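The Calibration That Wasn't

Posted 6/4/18

I have now re-taught the same arm 3 times since I started keeping notes, and I'd like to register a complaint about the phrase "set it and forget it." The Wosix brochure uses it twice. Whoever wrote that has never had to get a spoon into a bowl at the same height two mornings running.

For anyone new, we have one arm at the Kumetstead workshop and I'm the person who looks after it. It does tabletop work, mostly scooping and moving small stuff. The sales pitch was that once you teach the points and save them, the arm goes back to those points forever. And fine, it does. The arm is very good at going back to where it was. The trouble is everything else in the room, which has no saved points at all.

Take the table. It has a cloth on it with a grid, and when I inherited the setup I was told the grid was "for alignment." I believed that for a while. Then I put a steel rule on it and found out what cloth does when you lean on it. It moves, it folds, it bunches up toward the corner, and the lines go with it. If your bowl position is written down as so many squares over and so many squares up, you have written down nothing. I measure from the arm base now, with a tape, and I write it on the card in pencil.

The fingers are my other gripe. The manual has you set the grip on a test block, a nice square block with nice flat sides. I don't own any spoons shaped like a block. Close curved fingers on a spoon handle at the factory force setting and it looks great until the bowl of the spoon meets some resistance, and then the handle rolls. Jeptoo Mosoti, who had this job before me, swore by raising the force. I tried it. All it got me was a handle that rolled later in the stroke, when there was more to spill. 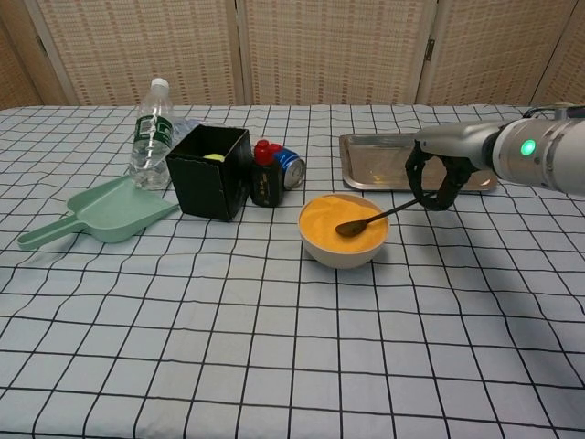 What helped was dull. I changed where on the handle the fingers close, lowered the approach speed for the last bit going down, and redid the tool offset with the spoon in the grip. The Wosix procedure has you do the offset with the gripper empty. Then the software asks you to type in the length of the tool, as if a spoon held at an angle had one length. I typed in what they wanted, got a dip that was too shallow, and went back to touching off the tip by hand.

I also stopped trusting the green light. Green on this arm means the controller is happy. It doesn't mean the spoon is straight, or the bowl is where the card says, or last week's payload number got changed back after somebody borrowed it for another tool. I had green through all 134 cycles of the worst run we've had, and fault 721, which is supposed to catch a bad payload setting, never came up.

I called Odera, our service outfit, about that. They suggested the yearly package, due in July, which covers a joint check and new grease. I asked if it covered the spoon. It does not cover the spoon.

So my routine for now: tape measure first, then wipe the fingers, check the payload number, run the dip slowly with my hand by the stop button, and only then full speed. Garkden wants to sell us a mat with locating pegs for the bowl. I've asked for one on loan. I'd like to see it survive a week of people leaning on the table before I pay for it.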